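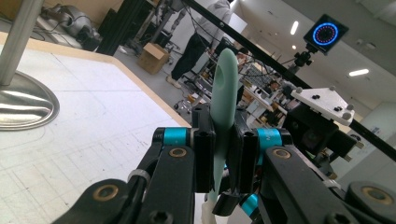
# Cerkstead utensil set

Plastic spoons and other small table items, handled one at a time over a gridded white tabletop. This card covers the objects and how they are sorted. It is maintained by Tomás Peixoto.

## Contents

| Folder | Items | Clips |
|---|---|---|
| `spoons/` | children's and serving spoons | 300 |
| `mixed/` | spoons, cups, lids | 665 |

Spoons are filed by color, then by length. Mint and pale green share one label (`green_light`) — the two were too hard to tell apart under the ceiling lamps at Rumau.

## Labels

- `item`: spoon, cup, lid
- `color`: one value per item, the main color only
- `pose`: upright, flat, tilted
- `end_up`: bowl or handle, spoons only

Use `upright` when the long side of the item points away from the table, even if it leans a little. A curved handle does not make a spoon `tilted`.

## Known problems

- Three clips in `mixed/` have a lid labeled as a cup. Fixed in the June list, not yet in the folder.
- Grid squares on the tabletop are not a scale. Lengths come from a ruler and are in `sizes.csv`.
- Toma and Zekard items use the old color names — run `rename_colors.py` before merging.

## Changes

Send corrections to Tomás with the clip name and the label you think is right.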